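The Bed Is Not a Table (Except When It Is)
Timness Household Letter – December
by Elvira Escobar

Every home has one flat surface that gathers things. In my mother's house it was the piano, which none of us could play and which held, in order of seniority, the mail, the other mail, and a bowl of keys to cars we had sold. In my first apartment it was the dryer. In my present one, I am sorry to report, it is the bed.

I took this up last month with Mechthild Bühler, who edits this letter and has firm opinions on linens. Her view is that a bed should have on it a sheet, a blanket, a pillow and a person, and that the person should leave in the morning. I asked where she eats crackers. She said at the table, off a plate. We moved on to the budget for stamps.

But the mailbag is on my side. When I asked readers in the fall what was on their beds at four in the afternoon, I expected laundry and the occasional cat. I got laundry, yes, and also a tax return, half a ukulele, a waffle iron (“cooling”), and one gentleman's entire chess correspondence. A reader on the third floor of the Arar building wrote that she had been sleeping on the left side for a year because the right side was “being used.” She lives alone.

I understand how it happens. You sit down on the bed for a minute because the chair has jeans on it. You bring a snack, as a snack weighs nothing and commits you to nothing. Then the phone comes along, then something to write with, then the piece of paper you meant to write on. By dinnertime there is a small town up near the headboard, and by bedtime you are negotiating with it.

The trouble is that a bed is an excellent table in every respect but two. It is wide, it is at a good height for sitting cross-legged, and it costs nothing extra if you already own one. However, it is not flat, and you need it back at night. Anything round will roll toward you. Anything thin will slide under you. I once spent 15 minutes looking for a pen that I was, in the fullest sense, on top of.

So I have drawn up what I call the evening clear. I have been doing it since the clocks changed, with lapses, and it takes less time than complaining about it.

1. Food goes first

Wrappers, bags, cups, lids. Don't sort, don't fold, don't check whether there is one chip left. (There is one chip left. Let it go.) Bring the trash can to the bed and not the trash to the can, or you will make three trips and get distracted on the second one by the refrigerator.

If a cup or bowl still has anything in it, carry it out by itself, with both hands, like a person in a procession. I have washed a mattress pad at one in the morning over half an inch of broth and I don't recommend the experience.

2. Then the small and pointed

Pens, tweezers, scissors, hairpins, the screwdriver from the glasses repair kit. These are the citizens of the bed most likely to be there tomorrow, and you will find them with your hip. I keep an old Komex cookie tin on the nightstand and everything pointed goes in it. Once a month I empty the tin and discover I own 90 bobby pins and one pen that works.

3. Electronics as a group

Round up the phones, the controllers, the remote, the earbuds, the thing that charges the earbuds. They should all go to the same place, and the place should have a plug. A shelf is fine. A shoebox with a hole cut in the end for the cord is also fine, and I say this as someone who paid actual money for an Athanasiadis charging tray and went back to the shoebox inside of two weeks.

Check the wrinkles. A phone lying face down on a rumpled sheet is nearly invisible to its owner, and to everyone else in the home who has been asked to call it.

A reader's teenager has achieved what I consider the full spread: noodle bowl, snack bag, controllers, two phones, a pen and a piece of paper, tweezers for reasons of his own, and a crumpled sheet underneath the lot.
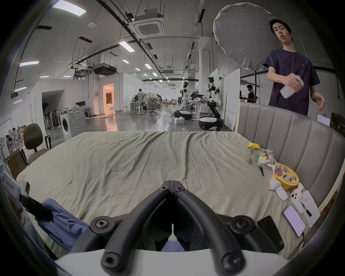

4. Paper, which is the hard one

A sheet of paper on a bed is always important and is never read. Pick it up. If it wants money or a signature, put it by the door under your shoes. If it wants neither, it can go in the drawer with the others, where it will be very happy.

5. The jeans

I have left the jeans for last because I have no answer to the jeans. They are too clean to wash and too worn to put away, and they drift from chair to bed corner to chair with the seasons. Mechthild hangs hers on a hook. I own a hook. It has a robe on it, and under the robe there is another robe.

6. Pull the sheet

Take the two corners at the foot and pull. That's the entire step. You don't need hospital corners, and a shaken-out sheet will give up whatever you missed, usually a sock and a rubber band. Then get in quickly before anyone sets something down.

Send your own bed inventories to the box in the lobby or to the desk at extension 2815. The longest list gets my spare cookie tin, bobby pins included.

Comments (4)

third_floor_left
I'm the one with the right side “being used.” Update: I cleared it. Slept in the middle. Felt like a hotel. It's full again.

Dorm Mom Emeritus
Step 1 should say to look UNDER the pillow too. I raised three boys and I have seen a drumstick.

M. Bühler
For the record, I have never said a word against crackers. I said plate.

pkl
Which half of the ukulele?

Contact the desk | © Timness Household Letter, all rights reserved | Back to top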